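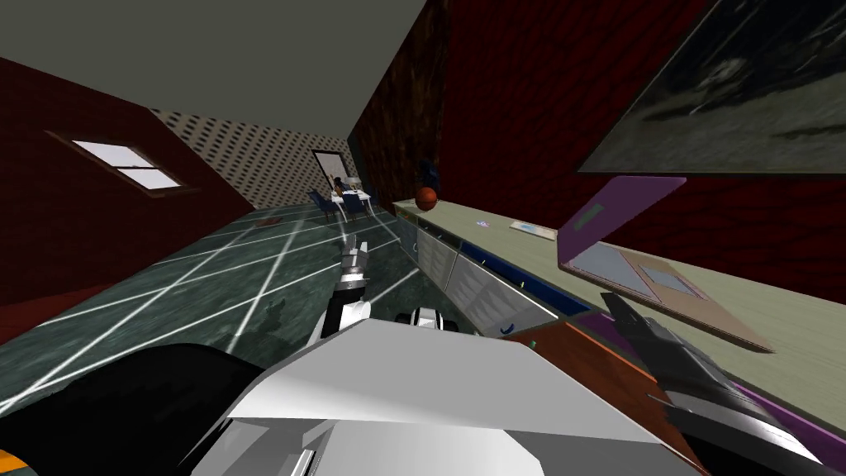 Wim Van den Broek told the planning meeting that the department should buy the gripper fingers before it bought the arm, and the bench before it bought the fingers. He said he had seen too many orders go in the other way round, with the large item delivered first and left in its crate while people argued over where the power was coming from.

His remarks set the tone for a long afternoon at Grollden, where staff and students met to settle how the robotics teaching budget will be spent over the coming year. The outcome is that no two-armed robot will be ordered for now. Work will carry on in the simulator until the spring, and the money set aside for this year will go on computers, a licence and a small amount of bench equipment.

The decision puts back a purchase that has been talked about since the teaching lab moved to the ground floor. A white two-armed machine has been in use in simulation during that time, working in a virtual room with a long counter, cabinets and a dining table. Students have written their reaching and grasping exercises against it, and the plan had been to follow with a physical robot of the same general layout before the autumn term.

Three things have changed that plan. The first is the quotation from Deltix, which came in higher than the department had allowed for once delivery, guarding and the yearly service visit were added. The second is the floor. The lab's present floor has not been checked for a fixed base of that weight, and Estates will not be able to look at it until the summer work on the roof is finished. The third is the number of people who need to use the equipment. The manipulation module now has 34 students on it, and one robot shared among them would leave each group with very little time at the bench.

Against that, the simulator can be run on any machine with a good enough graphics card, and several groups can work at once. The complaint up to now has been that there are too few such machines. Two of the older workstations in the lab struggle to draw the room with textures switched on, and students have been turning them off to get a usable speed. That makes the camera exercises close to pointless, as the whole aim is to find objects against a busy background.

The meeting agreed to spend 3000 pounds on replacing those two workstations. The order will be placed through the usual supplier and the machines should be in place before teaching starts. The old ones will be kept for code editing and for marking.

A further 600 pounds will cover the Pretier licence for the year. Pretier is the planning package that works out the arm movements, and the department has been using it on a trial basis that runs out at the end of the summer. Some of those present asked if a free package would do the same job. The answer given was that it probably would, but that the teaching notes, the exercises and the marking scripts are all written for Pretier, and rewriting them would take longer than anyone has before the autumn. The question will be looked at again when the licence next comes up for renewal.

The bench equipment is the smaller part of the spending. It covers a sturdy table, clamps, an emergency stop that can be moved from one bench to another, and a set of household objects for grasping practice. These will be bought locally. The idea is that all of it will be needed whatever robot is bought in the end, so none of the money will be lost if the choice of arm changes.

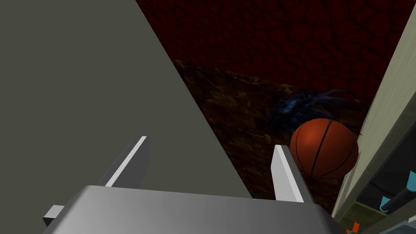

Department of Engineering — Teaching Equipment and Laboratories, Grollden

The longest part of the discussion was about grippers. In the simulator the students work with a plain two-fingered gripper with flat, blade-like fingers, and a good many of the exercises involve getting it close to an object on a cluttered surface without knocking into something else. The basketball by the cabinet is the best known of these. It is round, it is bulky next to the fingers, and there is a dark, tangled object right behind it.

Several students said they would like the department to buy a gripper with more fingers, or one with soft pads. Staff were less sure. A more complicated gripper costs more to buy and more to mend, and the flat-fingered type has the advantage that worn or bent fingers can be replaced from stock metal in the workshop. It was agreed to ask for prices on both. Nothing will be ordered until the prices are in and somebody has held each type in their hands, which may mean a visit to a supplier.

There was some disagreement over the arm itself. The Deltix quotation is for a complete two-armed robot on a fixed base, with its own controller and a support contract. The other option on the table is a single arm from Tôn, to be followed by a second in a later year if money allows. The Tôn arm is lighter and can be bolted to an ordinary bench, so the question about the floor goes away. It also has a shorter reach, and it would not match the robot the students have been working with in simulation. Exercises that use both arms at once would have to stay in the simulator.

Those in favour of Deltix pointed out that two single arms bought in different years may end up costing more than one robot bought in one go, and that controllers bought apart do not always talk to each other well. Those in favour of Tôn said a single arm on a bench in February was worth more to this year's students than a better robot the year after they have left. No vote was taken. Both suppliers will be asked to hold their prices until the end of the winter and to say in writing what is and is not included.

The written reply is wanted because the first quotations were hard to compare. One included training for staff and the other did not. One gave a price for spare fingers and the other gave a price for a whole replacement gripper. Neither mentioned cables. The department has now drawn up a single sheet for suppliers to fill in, with separate lines for the arm, the controller, the gripper, spare parts, guarding, delivery, installation, training and the yearly service.

A request was also made for running costs to be shown next to the purchase price in all future equipment bids. At present the two come out of different budgets and are approved at different times of the year. The lab's laser cutter was given as a case where this had gone wrong: it was bought with a capital grant, and the filters have had to be paid for out of the consumables money ever since. The finance office has said it is willing to try a combined form for the robot and to see how it works.

In the meantime, lab time will be booked in a new way. From the autumn each group will have its own account on the simulator, with up to 200 hours of use across the year. Unused hours can be passed to another group with the module leader's agreement. The accounts will record how long each exercise takes to run, and these figures will be used when the department works out how much bench time a real robot would need to offer. Until now the estimates have been based on what people remember, and the estimates put forward at the meeting did not agree with one another.

Some changes to the simulated room have been asked for as well. Students would like the counter height to be adjustable so that it can be matched to the real bench once that has been bought. They have also asked for the household objects in the bench set to be added to the room, so that the same exercise can be run in both places and the results put side by side. The technicians will look at the first request over the summer. The second depends on which objects are bought, and will wait.

The question of who looks after the equipment was left partly open. The technicians can take on the workstations and the bench as part of their normal work, but a robot with moving arms will need a named person for safety checks and a second to cover leave. Training for both would have to be finished before the machine is switched on for teaching. It was noted that this had not been allowed for in any earlier version of the plan, and a line for it has been added to the sheet.

The agreed spending was signed off on 21 June 2018 and the orders for the workstations and the licence have gone to purchasing. A short list of bench items is on the noticeboard outside the lab, and students who want an object added to the grasping set should write it on the list with a note of where it can be bought — nothing made of glass, please, and nothing that needs to be kept in a fridge.

The next planning meeting is in February, when the supplier replies should be available. Copies of the comparison sheet can be had from the lab office.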